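Quiénes somos

Memov es una empresa dedicada a la organización de mesas, despensas y pequeños almacenes en domicilios, comedores y residencias. Desde nuestra sede de Praslow prestamos servicio a hogares particulares y a entidades que desean ordenar los objetos de uso cotidiano con un criterio estable y fácil de mantener por las personas que los utilizan.

Nuestro trabajo comienza siempre sobre una mesa. Antes de asignar un lugar a cada artículo, lo extendemos sobre un mantel, lo agrupamos con otros semejantes y decidimos qué pasa a la bandeja, qué vuelve al armario y qué se retira.

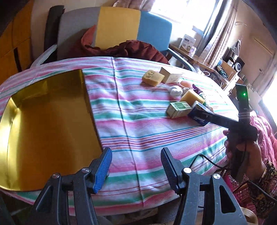 Artículos pequeños sobre el mantel de rayas
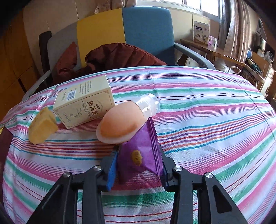
La empresa nació como un servicio de temporada, orientado a preparar viviendas de alquiler antes del verano. Las primeras encargadas se ocupaban de revisar los cajones de cocina, reponer los productos básicos y dejar la mesa dispuesta para la llegada de los inquilinos. Con el tiempo, los propietarios solicitaron que el mismo procedimiento se aplicara a sus propias casas, y Memov amplió su actividad a todo el año. En la actualidad cuenta con una plantilla de 35 personas, repartidas entre la sede de Praslow y la delegación de Ivberg.

Nuestra misión

Memov tiene por objeto facilitar que cada artículo de una casa o de un comedor pueda encontrarse, utilizarse y devolverse a su sitio sin necesidad de instrucciones. Entendemos el orden como un servicio a las personas que comparten un espacio, con independencia del tamaño de este. Un cajón compartido por dos hermanos plantea dificultades parecidas a las de la despensa de un centro de día, y ambos encargos reciben en nuestra casa la misma atención.

No imponemos un estilo. Los clientes conservan sus manteles, sus bandejas y sus recipientes siempre que estén en buen estado, y nuestras propuestas parten de lo que ya existe en la vivienda. La adquisición de material nuevo se plantea únicamente cuando el cliente la solicita o cuando el mobiliario disponible resulta insuficiente para el volumen de artículos que debe alojar.

Método de trabajo

El procedimiento de Memov se conoce internamente como método Dalsgaard, nombre que procede de la calle en la que se abrió el primer taller. Consta de cuatro fases.

Extensión. Los artículos se sacan de su lugar habitual y se disponen sobre una mesa cubierta. El mantel protege la superficie y permite recoger después con facilidad los restos de papel o de envoltorio. Se extiende un solo grupo cada vez; el siguiente no se saca hasta que el anterior ha quedado resuelto.

Agrupación. Se reúnen los objetos según su uso. Los alimentos se separan de los productos de higiene, y los sobres y paquetes individuales se apartan de las cajas. En esta fase se comprueban los cierres, las etiquetas y las fechas de consumo. Los envases con etiquetado en otros idiomas se acompañan de una nota breve en la lengua del cliente, redactada con su ayuda cuando es preciso.

Asignación. Cada grupo recibe un lugar y un recipiente. Las bandejas de bordes altos se reservan para las piezas pequeñas que tienden a dispersarse; los frascos con dosificador se guardan de pie, con la tapa puesta. Los productos que se usan a diario quedan a la altura de la mano, y los de uso ocasional pasan a los estantes superiores o inferiores.

Entrega. El equipo recorre el espacio con el cliente y deja una hoja de ubicaciones. Transcurrido un mes se efectúa una visita de revisión, incluida en el precio, en la que se corrigen las asignaciones que no hayan funcionado. La experiencia indica que casi siempre hay alguna - con frecuencia, en el cajón que el cliente consideraba menos problemático.

Servicios

Memov ofrece tres modalidades de servicio. La primera está dirigida a hogares y comprende la cocina, la despensa, el baño y las mesas auxiliares. La segunda se destina a comedores, residencias y centros educativos, e incluye el inventario completo de los artículos de pequeño formato. La tercera consiste en sesiones de formación para grupos de hasta 13 asistentes, que se celebran en nuestras salas de Praslow y en las que se practica la clasificación de objetos comunes sobre mesa.

Las sesiones de formación no exigen conocimientos previos. El material se facilita en la sala y los asistentes pueden traer, si así lo desean, el contenido de un cajón propio. Se recomienda que sea un cajón real, sin ordenar de antemano.

Para las entidades con más de una sede existe un contrato anual de mantenimiento. Este contrato contempla visitas periódicas, reposición de etiquetas y actualización del inventario, así como una línea de consulta telefónica en horario de mañana.

Nuestras instalaciones

La sede de Praslow ocupa la planta baja de un antiguo almacén textil. Dispone de un taller, dos salas de formación y un archivo de recipientes en préstamo, que los clientes pueden probar en su domicilio antes de decidirse por un formato. El archivo reúne 1199 piezas catalogadas, entre bandejas, cestas, cajas y separadores. El préstamo tiene una duración de dos semanas y puede prorrogarse una vez.

La delegación de Ivberg atiende los encargos de la zona norte y cuenta con un pequeño taller propio. Durante el mes de julio permanece abierta solo por la mañana.

Compromiso con los clientes

Todo el personal de Memov recibe formación en el trato de efectos personales. Ningún artículo se desecha sin la conformidad expresa de su propietario, aunque esté vacío, incompleto o caducado. Los objetos cuya función no puede determinarse se depositan en una bandeja aparte y se consultan al término de la jornada.

Los alimentos sin abrir que el cliente decide no conservar pueden entregarse, previa autorización por escrito, a los comedores con los que mantenemos acuerdo. En cuanto a los envases vacíos, se separan por materiales y se llevan al punto de recogida que corresponda. El servicio de retirada no tiene coste adicional dentro de un radio de 100 kilómetros desde cualquiera de nuestras dos sedes.

La información recogida durante los inventarios se utiliza exclusivamente para la prestación del servicio. Las hojas de ubicaciones son propiedad del cliente, y Memov conserva una copia solo hasta la visita de revisión, salvo que exista un contrato de mantenimiento en vigor.

Contacto

Las solicitudes de presupuesto pueden presentarse en el mostrador de Praslow, en la delegación de Ivberg o mediante el formulario de esta página. Rogamos que se indique el número de estancias, el tipo de artículos que se desea ordenar y si se dispone de una mesa despejada para la fase de extensión. En caso contrario, el equipo llevará una mesa plegable y su correspondiente mantel.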